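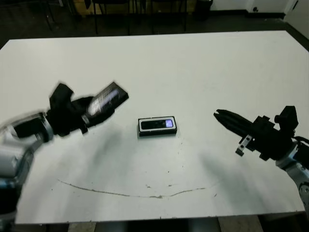
The Small Stuff Is the Hard Stuff

Ask people what they want a robot to do at home and they say laundry, dishes, the cat litter. Hardly anyone says "pick up the thing I left on the table and put it with the other one." Yet that little job, moving small flat gadgets from one place to another, is where I've spent the best part of a month, and I have become a huge fan of watching it.

I saw most of it at Zeltport, a shared workshop where two-armed machines get tried out on ordinary chores. The setup is plain. There's a white table with an arm coming in from each side, and dark, slim devices to be handled. You could do it half asleep. The arms have to think about everything.

Start with the picking up. A flat object on a flat surface gives a gripper almost nothing to get hold of. You and I slide the thing to the edge of the table, or roll a fingertip under one side, and we don't notice we've done it. A gripper with two stiff fingers has to come in at the right angle and close at the right height. A hair too low and it scrapes the table. A hair too high and it bites air.

Then there's the shine. Glossy screens throw light back, and a streak of it can move right across the glass as the device tilts. To a camera, an edge may seem to wander off. Dark cases are no picnic either, and a lit display changes what the machine sees from one minute to the next. The team behind Trorarach, the control software I watched the most, keeps the overhead lights on from morning until well past 6 p.m. so the arms get used to one kind of light before they have to face another.

And it works! Well, it works often enough to make you lean in. In one long session the team logged 420 pickups, and I sat through far more of them than I'd planned to. The good ones are lovely. One arm lifts and tips the device toward the middle, the other waits with its fingers shut, and for a second or two it looks like a person setting a table.

The less good ones are fun too (for me, anyway). Jesent, a small repair business that wants help sorting returned handsets, has sent over 2,000 of them for practice, every one scuffed in its own way. Some slip. Some get put down upside down. Every so often an arm stops over a perfectly easy one and just hangs there, and everyone in the room quietly roots for it.

So, can machines do chores yet? On a shop floor, with the same table and the same kind of object all day, I'd say they're close, and closer than I expected back in August. Sorting, stacking and feeding parts into a tray all look within reach. Peixoto, which builds packing benches, is already planning one with room for 2 arms and no stool.

Homes are tougher. My kitchen table has crumbs on it, mail, a charger cord, somebody's homework. Nothing is where it was yesterday. A helper there would need to know that the phone can be moved, the homework shouldn't be, and the crumbs can go in the trash – and it would need to know all that before breakfast.

I still want one. I'd start it on the drawer where we keep the old remotes.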